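Glass Jar Care and Storage: Frequently Asked Questions
Last updated November 21, 2020

Are Wimero jars dishwasher safe?
Yes. The glass can go on either rack. Lids with a rubber ring should go on the top rack only, with the ring removed and washed by hand. Repeated cycles on the heavy setting will dull the printed fill line but do not affect the glass.

Can I pour boiling liquid into a jar?
Only into a jar that is already warm. Soda-lime glass handles a gradual change well and a sudden one poorly. Keep the difference between the jar and its contents under 80 degrees Fahrenheit. Do not set a hot jar on stone or metal — use a folded towel or a cork mat.

How should jars be dried and stored?
Dry them upside down on a rack that lets air in from below. A jar turned over on a flat surface traps moisture and will take much longer to dry. Once fully dry, jars may be stored either way up.

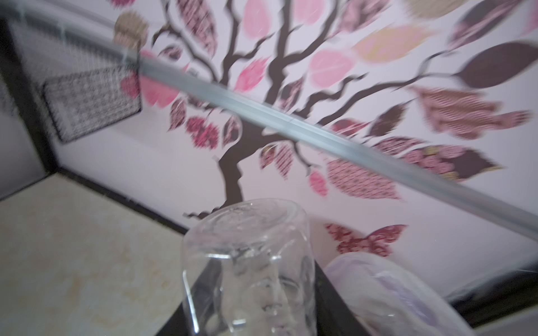

Store lids separately. A closed empty jar tends to pick up a stale smell from the seal, and a ring kept under pressure for months loses its shape.

How do I remove a white film?
The film is usually mineral scale from hard water. Fill the jar with equal parts white vinegar and warm water, leave it for 3 hours, then rinse. If the film remains after a second treatment, the surface is etched and cannot be restored. Etched jars are still safe for dry goods.

How do I get rid of label glue?
Soak the jar in warm water, peel off the paper, and rub the residue with cooking oil. Wash with dish soap afterward. Avoid steel wool and blades. Scratches weaken the glass.

Do Vass lids fit Wimero jars?
The wide Vass lid fits all Wimero jars made since June. Earlier jars have a different thread and need the Dodex adapter ring.

Can I freeze food in them?
Straight-sided jars only. Leave an inch of space at the top and thaw in the refrigerator.

What is the return policy?
Unused jars may be returned within 14 days of delivery. Orders of more than 200 jars are shipped by Ralteck on pallets and follow the terms printed on the invoice. Report breakage before discarding the packaging.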